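Menosari Workshop Opens Plans for Two-Arm Kitchen Robot Built by Its Members

MENOSARI, 12 May 2019 - Members of the Menosari shared workshop today released the plans, parts list and software for Plusta, a pair of small robot arms meant to work over a kitchen counter. The files are free to download, copy and change.

Plusta was started in October by Awuor Mfinanga, a furniture maker who rents a bench at the workshop, and Nafula Mugo, who repairs office printers. It took 23 build nights to get from the first drawing to two arms that run from the same computer. The total cost of parts was $1,398, including the motors, two power supplies and the mounting rail. Tools are not included in that figure.

"We wanted something a person could put together in a garage with a drill, a printer and some patience," said Mfinanga. "Most of the arms we looked at were either toys or priced for a factory."

Each arm ends in a two-finger gripper. The arms mount side by side at the front of the counter and reach toward the back, where most people keep their appliances. The mounting rail clamps on, so no holes have to be drilled in the countertop.

Before a new motion is tried on the real arms, it is run in a simulated kitchen. The simulator, called Mrema, is part of today's release. It has a plain white counter with appliances and a woven basket along the back, and it can show the work area from directly overhead. Members can change the lighting, move the basket and run the same motion again.

"I broke a gripper finger in the second week by driving it into the bench," said Mugo. "It took me an evening to print another one. After that I did my practice in Mrema first."

The first release of Mrema comes with 18 practice tasks. They begin with moving one arm to a point above the counter and go on to jobs that need both arms. A builder who has no hardware yet can work through all of them on a home computer.

The team is now working on a softer finger pad and a shorter cable run. Zurier, a local electronics shop, will stock the motors and connectors on the parts list. Printed parts are not sold, but workshop members can make them on the machines at Menosari for the cost of the plastic.

Questions about the plans can be left at the workshop's front desk or sent through its contact form. Builders who find a mistake in the drawings are asked to include the page and part number.

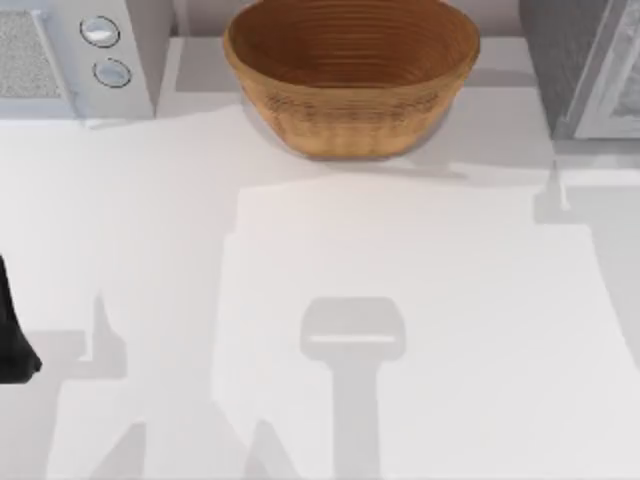
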